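トップ > 備品管理 > 作業記録ギャラリー > 赤シャツのたたみと積み

当サイトではCookieを使用しています。閲覧を続けた場合、Cookieの使用に同意したものとみなします。

印刷する｜メールで送る

赤シャツのたたみと積み

記録・文：Janaka Rathnayake

競技用シャツの貸出を行うClodusの備品室で、12月に実施したたたみ作業の記録。対象は赤地に白の縁取りが入ったシャツで、総数246枚。前季までは袋ごとにたたみ方が異なり、棚に入れたときの幅がそろわなかった。今回は全数を一度開き、同じ寸法にたたみ直した。撮影は作業台の上で行い、文は作業中のメモを整理したものである。

対象品

シャツはFenettiの型を基準に発注したもので、生地はポリエステル100％。綿のシャツに比べて折り目が残りにくく、面どうしが滑る。手を離すと角が起き上がりやすい点が、たたみ作業では主な問題になる。サイズはSからXLまでの四種類。身幅は異なるが、たたみ上がりの幅は全サイズ共通とした。棚の仕切りがサイズ別ではないためである。

白の縁取りと裾の縞は、装飾であると同時に位置合わせの目印として使える。縁取りが生地の端に沿って一定の幅で見えていれば、折りはまっすぐ入っている。途中で細くなる場合は身頃がねじれている。定規を当てるより早いので、検品でもこの見方を採用した。

作業台

台は灰色の布張り。硬い天板の台でも試したが、シャツが滑って二つ折りの途中で下の層がずれた。布張りの面では下の層が留まり、上の層だけを動かせる。欠点は糸くずが付くことで、一山終えるごとに粘着ローラーをかける。台の角は丸いほうが扱いやすい。積んだシャツを端へ寄せるとき、袖が引っかからない。

照明は天井灯のみを使用。手元灯は赤の面に強い反射が出て、浅いしわを見落とした。白に近い壁を背にすると色の見え方が安定し、汚れの判定もしやすい。

前処理

洗濯後のシャツは裏返しのまま戻るものが多い。表に返し、襟、袖口、裾の順に縫い目を確認する。ほつれのあるものは別の箱に入れ、管理番号を台帳に書く。たたんでから見つけると山を崩すことになるため、確認は必ず開いた状態で行う。今回いちばん手間がかかったのは2,806番で、裾の縞の縫い合わせが浮いており、三回開いて三回たたみ直した末に修繕へ回した。

洗剤はEzzatの無香料を継続して使用している。柔軟剤は使わない。生地がさらに滑り、五枚を超えると山が傾く。

たたみの手順

一　前身頃を下にして広げ、裾を手前に置く。脇の縫い目を左右とも引き、台の長辺に対して直角にする。

二　左の身頃を内側へ折る。折り線は襟の端と裾を結ぶ線とし、袖は折り返して身頃の内側に収める。袖口が折り線の外に出ると、積んだときに片側だけ厚くなる。

三　右も同様に折る。左右の身頃が中央で重なる場合、重なりは指二本の幅までとする。XLではこの幅を守れないことがあり、袖を二度折って調整する。

四　裾を襟のほうへ折り上げる。縞が折り目にかかると表面に段が出る。縞は平らな面に置き、折り目はその外側に取る。

五　返して表を出し、手のひらで中央から外へ空気を抜く。角は最後に押さえる。先に角を決めると、中の空気が角に集まって再び浮く。

たたみ上がりの形は長方形を基準とするが、完全な直角は求めない。棚に差し込める幅に収まっていれば合格とする。

中間の状態について

五の前後では、角の片方が浮いたままになることがある。原因は三つに分けられる。内側の袖が平らでない、折り線が裾に対して斜めになっている、中に空気が残っている。外から見分けるには、浮いた角を指で軽く押し、離したときの戻り方を見る。すぐ戻るものは袖、ゆっくり戻るものは空気である。戻る方向が斜めなら折り線を疑う。袖が原因の場合は押さえても直らないので、三まで戻す。

赤は濃色ほどではないが、上からの光で折りの段差が見えにくい色である。白の部分だけを目で追うほうが、判定のばらつきは少なかった。

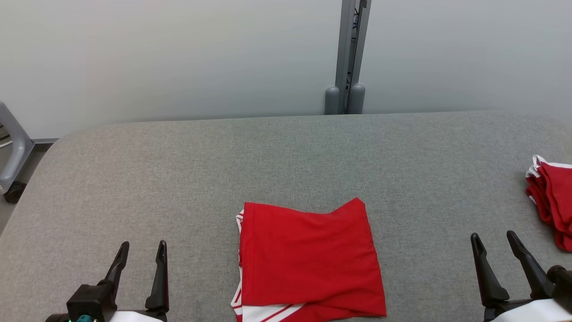
積みは一山十枚を上限とした。十一枚目からは自重で下の折り目が開き、白い縁の並びが崩れる。厚みは襟の側に偏るため、五枚ごとに向きを入れ替える方法も試したが、取り出すときに襟の位置が一定せず、サイズ表示を探す手間が増えた。向きは全数そろえ、厚みの偏りは棚板の側で受けることにした。

山を移すときは、下に片手を差し入れ、もう一方の手を上面に置く。側面だけを挟んで持つと中ほどの数枚が抜ける。距離が短い場合も同じ持ち方とする。

棚への収納

棚はBrokura倉庫から移設したもので、一区画の内寸は幅46 cm。たたんだシャツを一列に入れると左右に手の入る余裕が残る。当初は二列に詰める案もあったが、取り出しのたびに隣の山が動くため見送った。

区画の札は棚板の前縁に付け、サイズと枚数を書く。枚数は貸出のたびに書き換えるので、鉛筆を使う。油性ペンの札は文字が重なって読めなくなり、前季に一度、LとXLの取り違えがあった。

袋への詰め替え

貸出時は一チーム分を一袋にまとめる。袋の底に大きいサイズを置き、上に向かって小さくする。逆にすると上の山が下の山の縁を押し、折り目がずれる。袋の口は締め切らず、余った布を内側へ折り込む。締め紐の結び目がシャツの表面に当たると、白い部分に丸い跡が残る。

返却時にたたみ直しは求めていない。各チームのたたみ方をそろえるより、備品室で一度に処理するほうが早い。濡れたまま袋に入れないことだけは貸出票に記載した。

未解決の点

長袖の扱いは決まっていない。現行の手順では袖の重なりが二層多く、半袖と同じ山に入れると傾く。区画を分けるか、袖だけを背面で横に渡す折り方に変えるか、次回の作業で両方を試す。台の布は端から毛羽が出始めており、張り替えの時期も未定である。

印刷する｜メールで送る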